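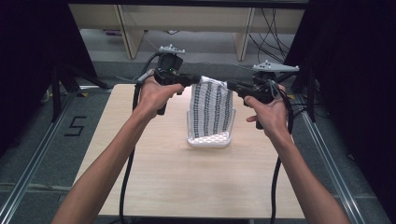
According to Ayman Bennani, the old opening hours at Stadport had become impossible for people who work shifts. He used to come to the library straight from the night bus and find the door locked, and then he had to choose between waiting in the cold and going home without his books. "I stopped coming for almost a year," he said. "Now I can come again, and my daughter can come with me after school."

The new timetable at the Stadport neighbourhood library starts in the first week of January. The doors will open at 9 in the morning and close at 20 in the evening, on all working days. Until now the library closed at 17, and in the middle of the day there was also a long break for lunch. The break will disappear.

The change was requested by readers in September, when the library put a box for suggestions next to the returns desk. Many of the notes asked for the same thing: a later closing time, even if it meant fewer events at the weekend. The library has followed this wish. The Saturday reading hour for small children will move to a weekday afternoon, and the chess group will meet in the back room of the Tawfik bakery, on the other side of the square. 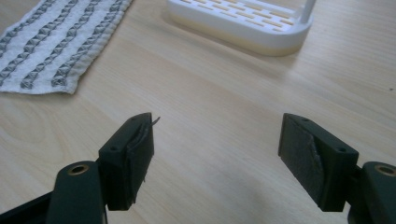
Loans will also become longer. A novel can be kept for 20 days and renewed once, at the desk or by telephone. For films and music the period does not change. Readers who have an old paper card should exchange it for a new one before the end of February – the exchange is free, but you have to bring a document with your address. Children under 12 need the signature of a parent.

Not everybody is happy with the plan. Some of the older readers liked the quiet hour after lunch, when the staff let them stay inside and read the newspapers while the desk was closed. The library answers that the newspaper corner will stay where it is, and that the upper floor will be kept as a silent room for the whole day.

The language evenings organised by Etudari continue as before, with beginners downstairs and the conversation table near the windows. The association Loveseo, which brings books to people who cannot leave their home, is looking for two more drivers for the new year. Those who are interested can leave their name at the desk.

The library is closed during the holidays and opens again with the new hours on 2 January.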